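Vik Betmont
Posts from July 2018

1/ Week three with the Simuteo gripper kit. The product page says it "handles everyday objects with ease." I've learned to be suspicious of the word everyday. Usually it means a foam cube.

2/ So phones it is. Glossy glass on one side, thin edges, slippery as soap. If a two-finger gripper is going to embarrass itself, a phone is where it happens.

3/ The test is a handover. Left arm holds, right arm takes. Bench demos love a single arm picking from a tidy spot, and I don't learn much from those. With two arms, both grippers have to agree on where the phone is.

4/ My main gripe is the pointed fingers. Great for getting in under something flat. For holding it afterwards I'd like a lot more contact area, and the sales rep's answer was "tune your force." Sure.

5/ Left gripper has the phone, right one is down at the bottom corner:
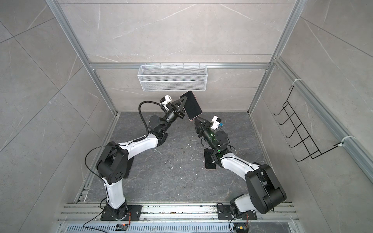
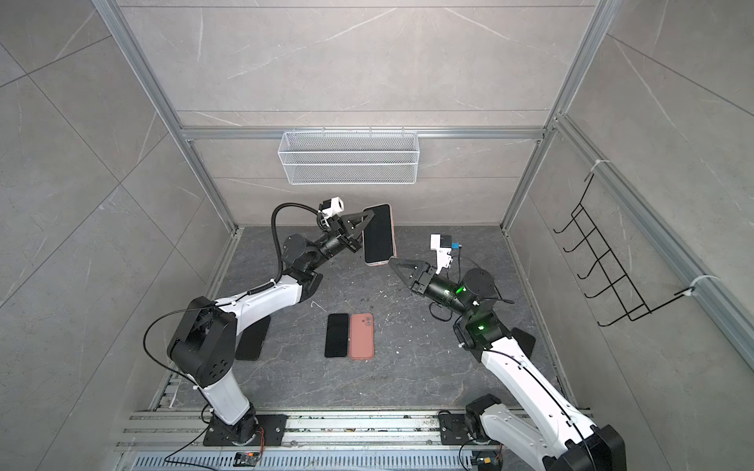
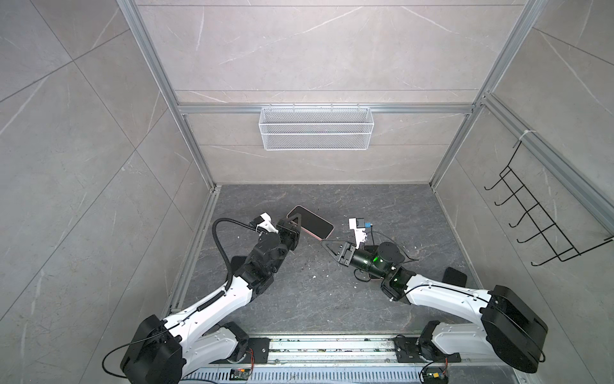
6/ Going for the corner bothers me. Grab a phone by the corner and any small error in the approach turns into a twist. I'd take the long edge every time, but then the two grippers start fighting over the same space.

7/ Wrist cameras next. I was told they'd fix my alignment problems. My bet is that a black screen gives them very little to work with, plus a reflection of whatever is overhead. I still trust the fixed view more.

8/ Someone in Tultham posted 1,000 handovers with the same fingers and called it solved. No word on how many were the same phone in the same pose. I'd rather see 100 with the start position moved every time.

9/ Price, for those asking: I paid 380 for the finger set, shipping included. Would I pay it again? Ask me after I've tried soft pads on the same arms. I put off ordering those in June and regret it.

10/ Pads are on the list for the next round. Same arms, same phones, same handover. If the numbers don't move I'll say so here.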